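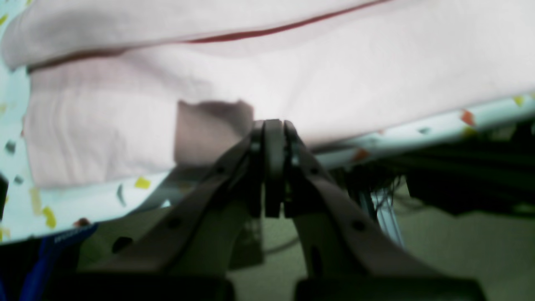
4. Reused lines in daily verse sequences

4.1 Material and method

The corpus consists of 767 short poems written by members of the Mirano writing circle, each posted on the day it was composed. At the close of every month, members were invited to build a further poem using only lines already published in that month. These closing poems are referred to below as gathered poems, following the usage of the circle itself. There are 50 of them in the corpus.

Each line of a gathered poem was matched by hand to its source. A line was treated as unchanged if it differed from the source in punctuation or capital letters alone. Changes of tense, person or number were recorded separately, as were cases in which two half-lines had been joined. The matching was carried out by the first author and checked by Birdie Nguyen-Tran, and disagreements were settled by discussion. In 11 of the gathered poems at least one line could not be traced to any source; these have been kept in the corpus, but the untraced lines play no part in what follows.

Members were not asked to explain their choices while writing. Short interviews took place in February, after the last of the poems had been posted, and are quoted here with permission.

4.2 Change of speaker

The most striking effect of reuse concerns the speaker. In the daily poems on family history, the first person nearly always belongs to the writer, who looks back at a grandparent, a house or a crossing by sea. Once a line is lifted out and placed beside others, that link weakens. "I kept the key and not the door", which in its source refers to a writer sorting through a drawer, becomes in the gathered poem something a great-grandmother might have said on leaving home.
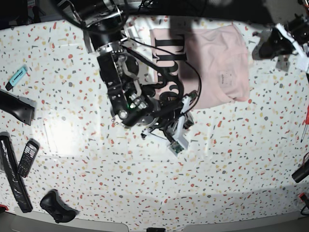
The same line may therefore carry two speakers for a reader who has followed the sequence from the beginning, and only one for a reader who has not. Gholamreza Hashemi, a member of the circle, described the monthly poem as "a letter I had been writing without seeing the envelope". Other members were less at ease with the result. One withdrew a gathered poem after relatives took it to be a direct account of a family quarrel, although every line in it had already been public for weeks.

Tense plays a part in this shift. Daily poems tend to mark the past clearly, with a place name or a season in the opening stanza. Gathered poems seldom keep these markers, and a line in the present tense is then open to being read as a comment on current affairs. Several members welcomed this reading in interview – some had plainly worked towards it – while others said that it had first been pointed out to them in readers' replies. We have not tried to separate the two groups, as the poems alone give no firm basis for doing so.

Figure 1. Dark grey gripper jaws with a light-coloured patterned surface between them. 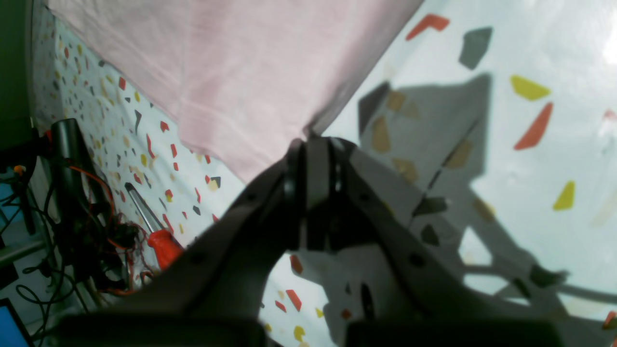

4.3 Order and rhyme

Lines in the gathered poems rarely follow the order in which they were first posted. Where the source poems rhymed, the rhyme is generally lost, and members made little effort to restore it. Repetition takes its place: a single line may open and close the poem, or return with a small change of wording. This habit is strongest among members who had earlier written pantoums, a form in which whole lines come back at fixed points.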